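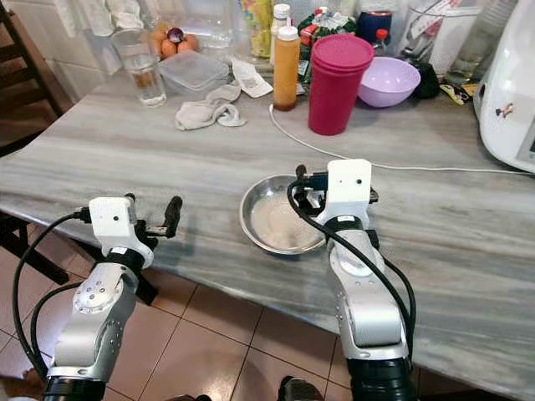

Salt and the afternoon slump

I cut my sodium back in August after a borderline blood pressure reading, and I have kept a log since then. A few notes on what changed.

Most of my salt came from bread, canned soup and sliced turkey. The shaker was a small part of it. I switched to the low-sodium broth from Melnyk, which has little flavor on its own but takes vinegar and black pepper well. Lemon works in the same way. Garlic powder does too, as long as the label doesn't say garlic salt. I made that mistake once.

The crackers were harder. I used to eat them straight from the box at 3 p.m., and a box of Gorier lasted two days. Now I weigh out 25 grams and put the box back on the high shelf before I sit down. If I am still hungry after 40 minutes I have a boiled egg or plain yogurt. Some days I have both.

Weeks one and two were dull. Everything tasted like wet paper, including foods I normally like. By week four the old soup tasted too salty to finish, and I poured half of it out.

Things I have not solved:

Restaurant food. I ask for sauce on the side and eat less of it, but there is no way to measure the rest.

Cheese. I buy a smaller block and grate it, which makes it go further. I still eat more than I planned.

Pickles. No progress.

My morning readings are lower than they were, though I also started walking 60 minutes a day in the same month, so I can't separate the two. The next blood test is in the fall. I will post the log once I have cleaned up the columns.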